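Robots on show at Plindham as Hescombe opens its doors

I spent a good chunk of a February afternoon at the Hescombe workshop in Plindham, where the robot team let the public in for the first time since they moved across town. I went along expecting a few speeches and some cold coffee. I got both, plus a pretty great couple of hours watching two-armed machines go about their business.

The organizers had set out 30 chairs for the first talk and that was nowhere near enough, so plenty of us leaned on the walls. By closing time the sign-in sheet had 922 names on it, which Washington Fontes, who runs the workshop, told me was more than they'd had for the last two events put together. He looked tired and very happy.

Fontes kept his talk short (thank you!) and mostly wanted to get people over to the machines. The team has been working with Zivholm, the parts supplier out by the rail yard, on a project called Tijani. The idea is to get a robot with two arms to do the small handling jobs that eat up a stockroom worker's day - picking things up, passing them from one side to the other, hanging them back where they belong.
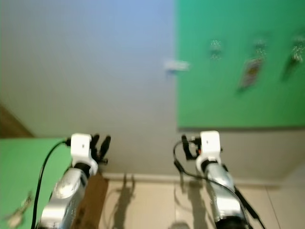
Tijani has been going for 17 months now, and what the team talks about most is how the two arms share the work. Florian Zaugg did the demo I watched, and he was good at it, the kind of guy who will answer the same question from six kids in a row without sighing. He told us to watch the black grippers and forget about the shiny silver forearms everybody goes for first. I tried, but I kept looking down at the shadows the arms threw on the floor tiles, which had a little boy next to me making claw hands for most of the session.

Somebody asked what happens when the robot gets it wrong. Zaugg said they write it down and try again, and that the log for the project was up to 3,627 tries, good and bad together. He wouldn't give a number for just the good ones, though a man behind me asked him twice.

I also asked about jobs, as you do. Fontes said Zivholm wants the robots for the late shift, where it has trouble hiring, and that he'd like people to come see the work for themselves before making up their minds. Fair enough, but I'd still like to hear from the folks on that shift.

The workshop plans to open up again before summer. Parking was terrible, so take the bus if you can, and get there early if you want a chair.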